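Projects > Student Reports > Town Records and the Early Vote

Who Could Vote in Gatirbridge: Property, Residence and the Town Meeting

Student project report, American History

1. Purpose

The purpose of this project was to determine who was permitted to vote in the Gatirbridge town meeting before the state removed its property requirement, and whether the written rule was followed in practice. General histories describe the rule at the level of the state. They say little about how town officers applied it to the people in front of them.

2. Sources

The project used the surviving tax list and the clerk's minute book, both read in transcription. The tax list contains 303 names. The minute book records the meetings at which officers were chosen, together with disputes over the right to take part. A second minute book, from the neighboring settlement of Trullberg, was used for comparison. It is damaged, and 4 of its meetings have no readable entry.

3. Findings

Under the rule, a voter had to be an adult man, resident in the town, and the holder of land or goods above a stated value. When the tax list was checked against this requirement, 54 of the men named on it fell below the line. The minute book shows that several of them voted anyway. In most cases the clerk made no remark. Where an objection was raised, it was settled by a show of hands among the men already admitted, and the person challenged was usually allowed to stay.

Widows who held land appear on the tax list and paid at the same rate as other owners. None is recorded as voting. One petition from a widow concerning the repair of a road was read aloud by the clerk and approved.

Trullberg was stricter. Its officers turned away tenants by name, and on 2 occasions a disputed election was held again.

4. Discussion

The difference between the towns may reflect the pattern of landholding. Much of Trullberg was rented from the Esfahani estate, and the owners of the remaining farms had reason to fear being outvoted by its tenants.
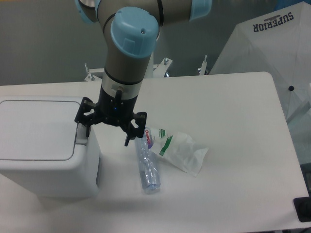
In Gatirbridge most households owned at least a small lot, and the value assigned to that lot depended on assessors who were themselves elected. A low assessment reduced a man's tax but could also be used to question his vote, and the minute book contains requests to have property valued upward shortly before a meeting.

5. Limits and Further Work

The tax list covers a single year and omits men who owned nothing. The number of residents excluded from voting was therefore higher than the list alone suggests. Further work should compare these results with the church register at Cladura, where many laborers' families were entered.

Contact the History Department | Back to top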